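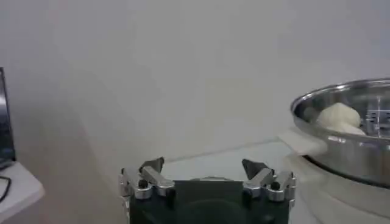
Clelomley Help Desk > Kitchen and Home > Small appliances

Is an electric steamer really any better than a pot with a basket in it?

Asked by Zaid Qudah
3 answers

My sister-in-law has decided we need an electric steamer. We eat frozen buns maybe twice a week, plus broccoli when somebody feels guilty. I already own a saucepan and a folding basket that cost almost nothing at the Nedlow thrift store, and as far as I can tell boiling water is boiling water.

The claims I keep reading are that the electric kind cooks "more evenly" and "locks in nutrients." I don't believe the second one and I'd like some proof of the first. My real complaint with the pot is that the bottoms of the buns go soggy and stick, and sometimes the tops come out dimpled like a golf ball. Would a plug-in steamer fix that, or do I just get the same soggy buns plus one more thing to find a cupboard for?

Budget is nothing, ideally. Please don't send me a list of models.

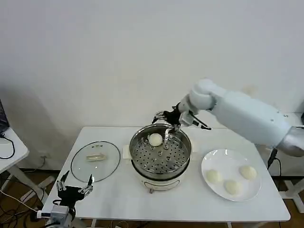

Tegan Treloar
Get one, you won't regret it! We've had ours since September and use it for everything. The buns come out so fluffy and you don't have to watch it. Rice too. Eggs!

Zaid Qudah (asker)
Thanks, but what did they come out like before? Same buns, same timing? Mine are fluffy on top now. It's the bottoms I'm asking about.

Tegan Treloar
I never made them before so I couldn't say. They're good though.

Peninah Biwott
Accepted answer

I was in your position and bought one anyway, so take this as coming from somebody who wanted to be proved wrong and mostly wasn't.

Soggy bottoms come from water sitting where the bun is. Either your basket is too close to the boil and gets splashed, or drips run down off the lid and pool underneath. A plug-in steamer doesn't change that. The tray on mine is flat metal with holes, and a bun placed straight on it sticks exactly the way it does in the pot. Cut squares of parchment and put one under each bun. That fixed nearly all of it, in both.

The dimples are usually lid drips too, or pulling the lid off too fast at the end. Wrap the lid in a dish towel (tie the corners up on top, well away from the burner). When the time is up, turn off the heat, crack the lid, and leave it for a couple of minutes.

Spacing matters more than the machine does. They swell, and if they touch you'll tear the sides getting them apart. 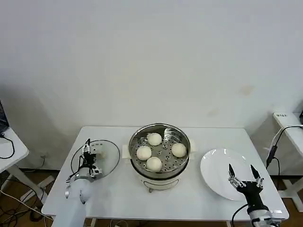
Four buns in the steaming tray, with space between them.

For timing, I ran the same brand of small frozen buns in both. Pot: 8 minutes once it was boiling. Steamer: also 8, but it took longer to get going. I'd call that a draw. "More evenly" I could not detect, and I cut them in half to look.
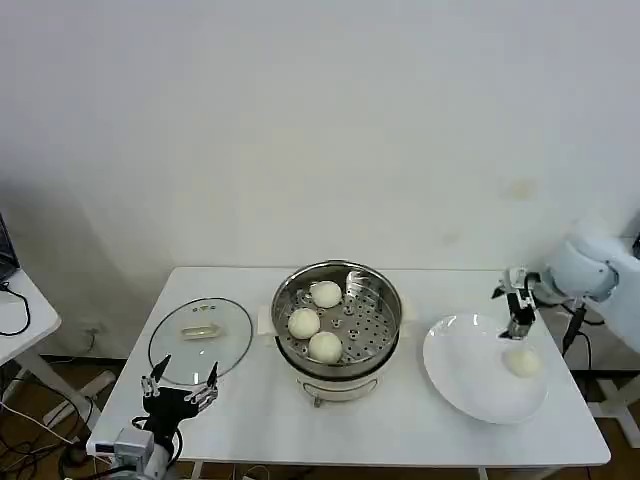
Three buns in the tray, lid off and plate to the right.

What you do get is a burner back. If you cook in a tiny kitchen, fine, that's a reason – I just wouldn't pay for it to fix the texture.

Yeshi Kumsa
Agree about the parchment. Cabbage leaves work too and you can eat them. I'd argue about the towel though, mine always ends up smelling like pork. A bamboo basket soaks up the drips and sits on the pot you own.

Zaid Qudah (asker)
Tried parchment and the towel on Friday, same old pan. Bottoms came off clean. One dimple out of 7 buns, and I think I lifted the lid too early. Keeping my money. Sister-in-law unconvinced.

Zinash Adugna
Does this work for the big ones from the Pedthorpe market? They're twice the size.

Peninah Biwott
Longer, but I haven't timed those. Split one and check the middle.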